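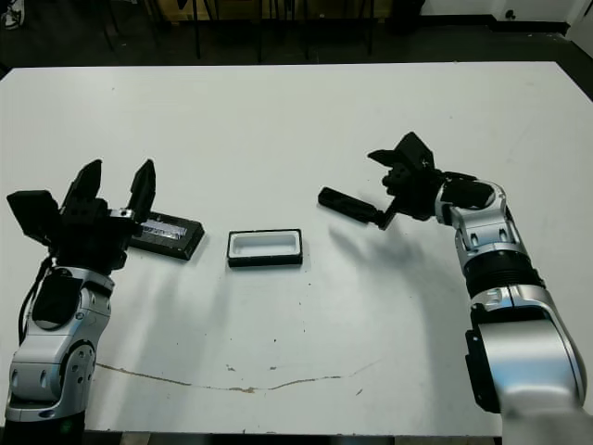 阅览桌的桌面亮度在读者视野中所占的份量，长期以来被照明设计文件低估。现行做法一般只规定工作面的水平照度与均匀度，桌面材料的反射特性留给家具采购环节处理，二者之间很少有书面的衔接。Merrick 与 Balaskas[4] 已指出，同一照度下更换桌面饰面，读者对“亮”与“刺眼”的评价可以发生方向相反的变化。本文沿用他们的分析框架，将桌面视为背景，将桌面上的书本、笔和其他物品视为目标，以二者的亮度对比作为主要自变量。图1给出了大背景、小目标的一种典型布局：白色矩形台面占据视野的大部分，两件黑色小物体置于其上，目标面积远小于背景面积，亮度则明显偏低。在这种布局下，眼睛的适应状态主要由背景决定，目标自身的亮度对适应水平贡献甚微，其细节的可辨性因而受到背景亮度的牵制。读者在白色桌面上阅读深色封面的书脊题名，或在深色文具盒中寻找物品时，遇到的是同一类问题。

就对比的计算而言，本文采用背景亮度与目标亮度之差除以背景亮度的定义，取绝对值。该定义在目标暗于背景时取值不超过一，便于不同桌面之间的比较；在目标亮于背景时数值没有上限，因此浅色纸张置于深色桌面的情形另行列表，不与前者合并。Chidiac[7] 主张以两者之和为分母，理由是对称性较好，适合周期性图案。阅览桌上的目标多为孤立物体，不具有周期性，我们没有采用这一形式。

## 3.1 测量场地

测量在 Sepúlveda 阅览室进行。该阅览室位于主楼北侧，共设 2 排长桌，侧窗朝北，没有直射日光进入，窗外的对面建筑立面为浅灰色抹灰。选用北向房间是为了减小太阳位置变化带来的干扰，其代价是结果不能直接推广到有直射日光的房间，这一点在讨论部分再作说明。室内顶棚为白色涂料，墙面为浅米色，地面铺设深灰色弹性地材。人工照明由顶棚嵌入式灯盘与桌面上方的悬吊式线形灯具组成，两组灯具分别控制。

桌面共有三种饰面。第一种为改造前遗留的深褐色木质桌面，表面有半光清漆，使用年限较长，局部漆膜磨损。第二种为浅灰色桌面，表面带有细微压纹。第三种为白色桌面，由 Jatovum 供货，改造时铺设于靠窗一侧。三种饰面在同一房间内并存，使得除桌面以外的条件基本一致，这是选择该场地的主要原因。原设计曾打算将全部桌面统一为白色，因改造分期实施而未完成。

测点布置遵循以下原则：测点落在座位正前方的桌面中线上，避开桌面接缝、电源盖板和隔板阴影；相邻座位的测点互不共用；靠近端部的座位只在人工照明条件下测量。按此原则确定的座位为 35 个，分布在三种饰面上的数量不等，统计时按饰面分组，并在模型中加入座位作为随机效应。座位到侧窗的垂直距离作为协变量单独记录。

## 3.2 亮度测量

亮度测量使用 Plonero 点式亮度计，测量前在暗室中以标准白板校核。仪器架设在座位正上方偏后的位置，高度与坐姿眼位一致，光轴指向测点。每一测点先测桌面，再测放置于桌面的标准目标。标准目标为一组无光泽的黑色与灰色卡片，反射比已知，边长固定，四角以不反光的胶点定位。卡片放置后等待读数稳定再行记录，同一测点重复读数并取中位值，以抑制偶然的人员走动造成的遮挡。

桌面反射的处理需要区分漫反射与镜面反射两个分量。漫反射分量与观察方向的关系较弱，可以由反射比与照度换算；镜面反射分量随观察方向急剧变化，读者稍微移动头部，光斑的位置便随之改变。仅以工作面照度推算亮度，等于默认第二个分量可以忽略。对于无光泽的白色桌面，这一近似尚可接受；对于带清漆的深褐色桌面，灯具在桌面上的映像亮度可以显著高于桌面的平均亮度，近似不再成立。

弧面物品的情形更为复杂。平面上的镜面反射只在满足反射角条件的方向上可见，弧面则因法线连续变化，在相当宽的观察方向范围内总有某一小块区域满足该条件，高光因此难以通过调整座位回避。保温杯、金属笔筒、台灯支架均属此类。图2中，哑光的白色台面与光亮的银白色弧面同处一个视野，部分弧面上带有淡蓝色反光，台面上另有一个深色小物体。三者对应本文的三类区域，即漫反射背景、局部高光与暗目标。测量时三类区域分别取点，不作面积加权平均，原因在于平均值会掩盖局部高光的存在，而主观评价中的“刺眼”往往正与局部高光有关。

高光的颜色未列入本文的自变量。天空光与人工光源的相关色温不同，弧面上的反光可能呈现与桌面不同的色调，这种色差对舒适度的影响需要专门的实验加以分离。现有数据只包含亮度，不足以支持任何关于色度的结论。

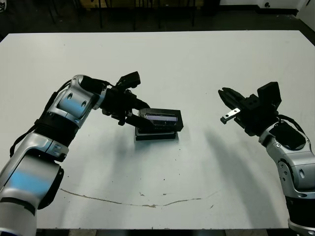 ## 3.3 主观评价

主观评价采用纸质问卷，在亮度测量的同一时段发放。问卷由三部分组成：第一部分记录座位编号、到达时间、是否佩戴眼镜；第二部分要求读者对桌面的明亮程度、舒适程度和物品的易辨程度分别打分；第三部分为开放式意见。明亮程度与舒适程度的量表在版面上相隔排列，中间插入与照明无关的噪声和温度题目，以降低两项评分相互牵连的可能。预试中曾将二者并排放置，所得评分高度相关，在访谈中有读者表示没有意识到两题询问的是不同的内容。

问卷于 9 月开学后的工作日发放，回收有效问卷 399 份。判定无效的标准有三：座位编号缺失，第二部分有两项以上未作答，或全部题目选择同一分值。同一读者可能在不同日期多次填写，问卷为匿名，无法识别重复填写者，因此独立性假设只在近似意义上成立。我们另以单日数据重复了全部检验，主要效应的方向没有变化，置信区间则相应变宽。

问卷措辞由 Langat 拟定初稿，Stetsiuk 将其中的专业术语改写为日常用语。“亮度对比”一词在终稿中改为“东西放在桌上看得清不清楚”，“眩光”改为“晃眼”。改写后的题目与原有量表之间不再严格等价，跨研究比较时只比较排序，不比较分值。

## 3.4 统计模型

舒适程度评分为有序变量，采用累积逻辑斯蒂混合模型。固定效应包括桌面亮度的对数、亮度对比、饰面类别、到侧窗的距离以及是否佩戴眼镜；随机效应为座位与日期。桌面亮度取对数是出于视觉响应近似对数关系的考虑，同时也改善了残差分布。亮度对比与桌面亮度在白色桌面组内存在一定共线性，原因是标准目标的反射比固定，背景越亮，对比越接近上限，可变化的余地越小。为此，我们在主模型之外拟合了两个简化模型，分别只保留其中一个变量，结果列于附录。

桌面亮度以每平方米 100 坎德拉为参照值进行中心化。选取该值是为了使截距具有可解释的含义，并不表示它是推荐值或限值。中心点的选择不影响斜率的估计，但会影响含交互项时主效应的读法，引用本文系数时应一并注明。

模型拟合使用 Lonik 软件包，优化算法取默认设置。对未收敛的模型，先缩减随机效应结构，再检查是否存在完全分离的类别。深褐色桌面组中，“非常不舒适”一档的回答数过少，与相邻一档合并后模型收敛正常。合并只在该组的分组分析中进行，全样本分析仍保留原有分档。多重比较采用霍尔姆法校正。

缺失值方面，到窗距离与饰面类别由座位编号直接推得，不存在缺失。是否佩戴眼镜一项有少量空缺，作为单独类别保留。曾考虑多重插补，但佩戴与否同其他记录变量之间关联微弱，插补模型的信息量有限，最终未予采用。

## 3.5 测量不确定度

不确定度的来源按影响大小依次为：测点定位、天空光的短时波动、仪器校准以及读数分辨力。测点定位误差在漫反射桌面上影响很小，在半光清漆桌面上则随灯具映像的位置而定，映像边缘处亮度梯度陡峭，微小的位移即可造成读数的明显差异。对这类测点，我们在现场以铅笔标出仪器脚架的落脚位置，重复测量时恢复到同一标记，测量结束后将标记擦除。

天空光波动通过同步记录窗外照度予以监测。窗外照度在单个测点的测量过程中变化超过预设阈值时，该测点全部读数作废并重新测量。多云且云层移动较快的日期重测比例偏高，其中有一个下午的全部数据最终未予采用。人工照明条件下的测量在日落后进行，灯具点亮后经过充分预热再开始读数，此时窗面本身成为暗面，对邻近座位的背景亮度有可察觉的降低作用。

桌面的清洁状态没有严格控制。测量前以干布擦拭测点附近区域，未使用清洁剂，以免在清漆表面留下薄膜而改变其光泽。白色桌面上的铅笔痕迹和浅色污渍在擦拭后仍有残留，取点时予以避开。由此得到的反射比代表使用中的桌面，与供货时的样板数值不宜混用，第四节的比较均以现场测得值为准。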